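Stuvcombe Feeder Calf Records
README, November release

Welcome, and thank you for opening this file before opening the spreadsheet. Plenty of folks go straight to the numbers, and then I get a phone call – which I don't mind, but the answer is usually in here somewhere.

What you have is a set of records for 3,000 feeder calves, gathered from seven ranches that sell through the Stuvcombe yard. Each row is one calf. The columns cover ear tag, birth month, sex, hide color, weaning weight, vaccinations given, and the pen the calf went into on arrival. The ranches agreed to share on the condition that their names stay out of it, so you will see only a letter for each one.

The file came together because our buyers at the Flores feedlot kept asking for the same facts in different ways, and a seller who had them written down in one place had a much easier morning of it. I still believe a good notebook in the pickup is worth a great deal.

Files
calves.csv – the main table
shots.csv – one line per vaccination, matched to the main table by ear tag
pens.csv – pen sizes and bunk space
notes.txt – remarks copied from the ranchers' own books, spelling left alone
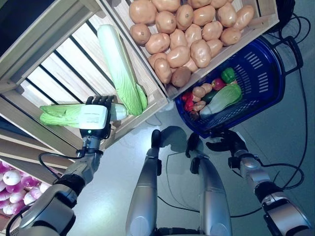
Napa cabbage at the shelves.

How the weights were taken
Calves were weighed on the Zalarari platform scale, one at a time, before feeding. Six of the pens were weighed again after we found the scale had been set wrong, and for those the second weight is the one in the table. The first weights are in notes.txt if you care to compare.

Known problems
There are 128 calves with no birth month. Please leave those blank and don't guess from the weight, as one of the ranches calves in the fall and it will throw you badly. Hide color was put down by whoever was holding the clipboard, so "red" and "dark red" may well be the same thing. Ranch D retagged part of its herd, and both tag numbers are given where we had them.
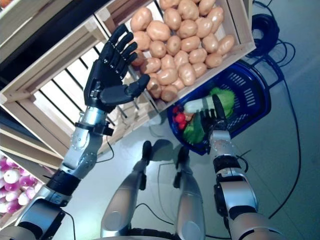 Potatoes in a wooden crate.

Loading the tables
Any spreadsheet program will do. If you use Folto, bring in calves.csv first and set the ear tag column to text, or the leading zeros will vanish and nothing will match up.

Use and sharing
Free for teaching, extension work, and your own ranch planning. Please don't try to work out which ranch is which. Corrections are very welcome – send them to Arnulfo Grajales at the Stuvcombe office, with the ear tag in the subject line.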